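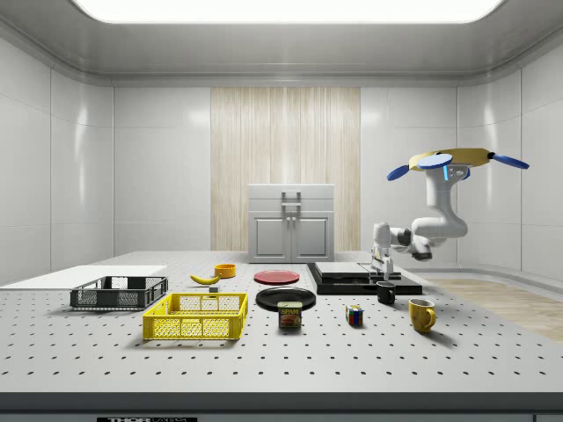
Kerstin Janssen wrote back after our June newsletter to say she'd believe in kitchen robots the day one cleared up after her kids without being told where the mugs were. Fair enough, Kerstin! We're not there yet, but it's getting closer, and that's what the Tivora Tabletop Set is for.

Tivora is a simulated workbench for tidying chores: plates, mugs, a couple of baskets, a banana, a tin of SPAM, all waiting to be put somewhere sensible. Load your own arm or use ours, and change the colour and layout as you like.

What it does well so far: picking up mugs by the handle (lovely to watch), sorting into baskets. What it still fumbles: flat plates. Our best run took 47 tries to lift one, and we cheered anyway.

Included: 200 chore layouts, five difficulty levels
Licence: per lab or classroom
Questions: ask for Heike Wegener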